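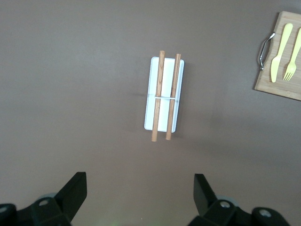 Cuaderno de taller, 15 de junio de 2019
Sala de escucha, mesa grande

Retomo lo del audio espacial donde lo dejó Jae-in, o sea, en medio de una frase y con una flecha que apunta al margen. En el margen no hay nada. Empiezo de cero.

Material: los auriculares Hirmont (los cerrados, los de la almohadilla mordida), la interfaz de siempre y la mezcla binaural de Chou, versión tres. La versión cuatro existe, según Chou, pero llega con el canal izquierdo en el derecho y viceversa, y ya tuvimos esa conversación en noviembre.

Qué quería comprobar

Si el seguimiento de cabeza de la aplicación Leldale se queda atrás al girar rápido, o si son imaginaciones de Woo-jin, que gira la cabeza como una lechuza y luego se queja de mareo. Sospecha mía antes de empezar: las dos cosas.

Primera pasada

Buffer en el valor por defecto. Giro lento a la izquierda, la voz se queda donde tiene que estar, delante. Giro lento a la derecha, lo mismo. Giro rápido: la voz me acompaña un trecho, se lo piensa y vuelve a su sitio como un perro al que han llamado dos veces. Medido con el script de Latifa, 90 milisegundos entre el movimiento y la corrección. Se nota. Yo lo noto, y eso que vengo de un tren.

Repetido varias veces por si era cosa del arranque. No era cosa del arranque.

Segunda pasada

Buffer a la mitad. Sale 52. Mejor, la voz ya no pasea. A cambio hay chasquidos en los graves cada vez que el ordenador decide indexar algo, o sea, siempre. Cierro el correo, cierro el navegador, cierro la cosa esa de las actualizaciones que se vuelve a abrir sola. Menos chasquidos. No cero.

Latifa entra, escucha un minuto y dice que suena a lluvia sobre un toldo. Le digo que en la pista no hay lluvia. Dice que ya lo sabe.

Tercera pasada

Mismo buffer, pero con la predicción de movimiento activada (menú avanzado, tercer submenú, casilla sin nombre; felicidades a quien diseñó eso). Baja a 46 y casi no hay chasquidos. El problema es que ahora la aplicación adivina hacia dónde voy a girar, y si me arrepiento a mitad de camino la voz sigue sin mí. Con música no molesta. Con diálogo parece que el actor ha visto a alguien más interesante en la puerta.

Lo dejo activado para música y desactivado para lo demás. Anotar en la hoja de perfiles, que sigue en la carpeta «varios», subcarpeta «varios viejos».

Escucha a ciegas con Jae-hoon y Mal-soon

Siete fragmentos, misma canción, estéreo normal y espacial mezclados sin avisar. Jae-hoon acertó todos menos el último y exige que el último se anule, porque pasó un camión. No pienso anularlo. Mal-soon prefirió el estéreo casi siempre, incluidas dos veces en que me explicó con detalle por qué le gustaba tanto el espacial. He apuntado sus comentarios tal cual, con comillas, para que no me acusen luego de adornar.

Lo que sí coinciden en decir los dos: la batería se va demasiado arriba. No a los lados, arriba, como si tocaran en el piso de encima. A mí me pasa también, aunque menos. Puede ser la función de transferencia genérica que trae la aplicación, medida a saber en qué orejas. Probar con la del archivo de Stamcombe, que tiene varias y al menos pone de qué maniquí salieron.

Cosas que han fallado y no tienen que ver

El adaptador de minijack hace contacto solo si se le habla bien. Pedir otro, o dos.

La silla buena ha desaparecido otra vez. Cuando uno prueba audio que depende de la postura, una silla que se hunde poco a poco es una variable más. Hoy he terminado la sesión unos cuantos centímetros por debajo de donde la empecé.

El registro del script guarda la hora en dos formatos distintos según el archivo. Latifa dice que es una decisión. No ha dicho de quién.

Pendiente

Repetir la segunda pasada en el otro portátil, sin nada instalado, antes de culpar a Leldale de los chasquidos.

Cargar la función de Stamcombe y volver a pasar los fragmentos a Jae-hoon. A Mal-soon también, si se deja.

Preguntar a Jae-in qué quería decir la flecha.

Woo-jin: si lees esto, el retardo era real. El mareo lo sigo considerando asunto tuyo.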